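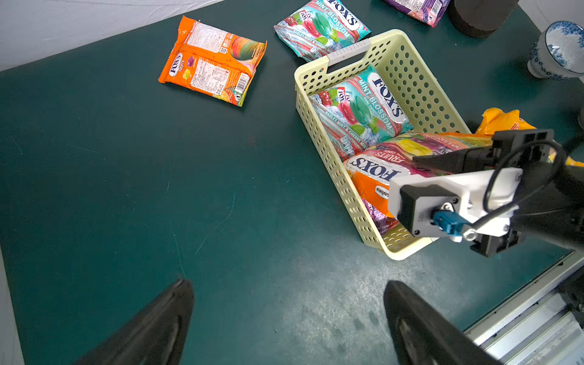
Re: Candy sorting before guests come, one basket or a bowl?

troltard206
OK so I need opinions on this because my sister and I have been going back and forth all afternoon. We have people over a lot and I keep a big stash of wrapped hard candy for the living room. Right now it's mostly Fox's, the Fruits in the orange bags and the Mint Blossom in the teal ones, the oval ones with barley mint and cherry. I've started putting the bags in the yellow plastic basket with the holes, one of each kind, and then the whole basket goes on the shelf by the door. She says bags in a basket look like a store and I should pour everything in the blue and white bowl and be done with it.

I like the basket! You can carry it with one hand, you can see what's in it, and when a bag is finished you just drop in the next one. Am I wrong??

preltik_pantry
Basket all the way. I have those same kind of baskets (mine are white, got a stack of them in April) and they hold everything from tea to batteries. The holes are nice too, crumbs and sugar dust fall out instead of sitting in the corners. Just wipe the shelf under it now and then.

One thing, I would stand the bags up on their long side with the front facing out. If they lie flat the one on the bottom gets forgotten and then you have two open bags of the same thing.

drastutus
Going to disagree. Bowl. Guests will not reach into a bag, they feel like they are raiding your pantry. Put candy in an open bowl and it disappears in one evening, leave it in the bag and you still have it at the end of winter. I've hosted enough card nights to be sure of this.

And that bowl is pretty, why have it if it never gets used?

troltard206
It does get used, for soup lol. That's part of the fight. If it's full of candy I'm short a bowl.

And "disappears in one evening" is not a selling point for me -- I'm the one buying it.

jitpraphai_home
Why not both? Keep the basket as the refill station and put a small handful out in whatever bowl you have free. That's what we do at our place. The bags stay folded over with a clip and the bowl only gets what we think people will eat.

The only thing I'd say is don't mix mint with fruit in the same bowl. I did it once and after 2 weeks every fruit candy tasted like mint, wrapper or no wrapper. Had to toss a whole bowl and I'm still a little mad.

drastutus
I've never had that happen with wrapped candy. Loose ones sure.

jitpraphai_home
Maybe my wrappers were thin, I don't know. But they tasted like toothpaste and I'm not doing it again.

preltik_pantry
I'm with jitpraphai on this, mint gets into everything. I had a mint tea box next to my crackers once. Never again. Which is a point against the one basket too, now that I think about it... if the bags are sealed it's fine, but once you open them I'd want two baskets.

troltard206
Ugh, OK, that's a good point. They're sealed right now so they can share. When I open them I'll split them up.

Does anybody write the date on the bags? The back of the Fruits one is all small print and I never feel like hunting through it every time.

drastutus
Masking tape and a marker on the front. Takes a second.

preltik_pantry
Same, except I put the tape on the basket and not on the bag. Bag goes in the trash, tape goes with it, and then I've lost track.

drastutus
But then the tape is wrong as soon as you put a new bag in??

preltik_pantry
So I change the tape :)

troltard206
I'm going with tape on the bag. Basket stays on the shelf, and I told my sister she can have a little dish for the coffee table if she finds one that isn't my soup bowl. She's looking now.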